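Suturing demos, September, bench 2

Start 9:40. Tulura console, both arms on, wrist cams up plus the overhead. Goal today was clean teleop demos of the needle pass and handoff for the Nivow policy. Target is 200 passes, we are nowhere near. Scaling left at 3:1 because 2:1 made my hands shake on the regrasp.
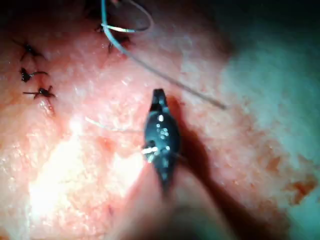

Do we keep the takes where the operator fumbles the regrasp?
Keep them, tag "recover", and leave them out of the first training run. They go back in for the second.

Foot clutch still sticky. Lost a take when it re-engaged late and the master jumped. Sprayed it, bit better. Someone order the spare pedal pls, it's been on the list since forever.
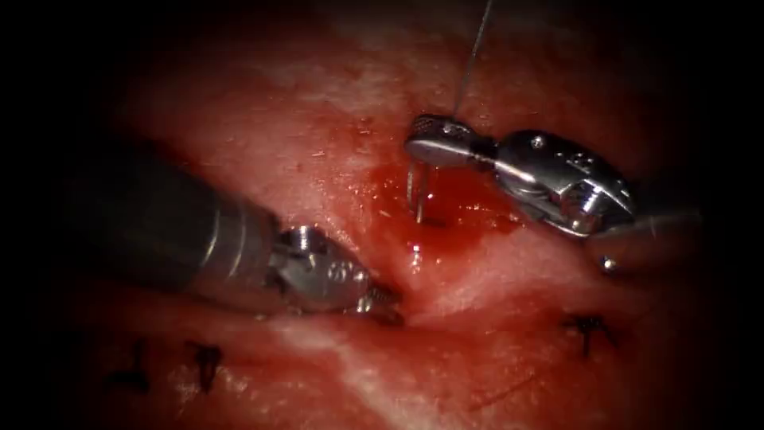
Also the sync. Episode 1506 has kinematics running 100 ms behind video, teh rest of the batch looks ok so far. Re-run the Ritchie alignment script on everything before upload anyway. Do not trust the timestamps in the header.

Lunch. Restarted the logger after, new folder.
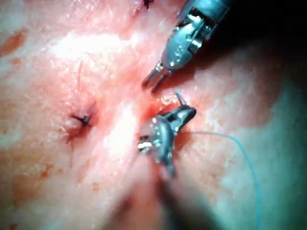 Tried the Gudance overlay for the entry angle. Nice for the first few passes, then I was watching the overlay and not the needle. Turned off. Might be ok for new operators, less so for us. 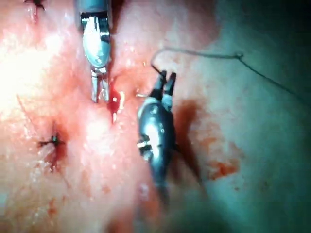 Segment labels need a fix before anyone annotates more. "Handoff" is starting too early in half the files. Rule from now on: with just a sliver of needle poking out of the tissue between the two tools and the jaws not closed on it, still "extract". Handoff starts when the second tool closes. Update the label sheet.

Disk at 3000 episodes total incl. the old junk ones. Clear those out tmrw, check w/ me first.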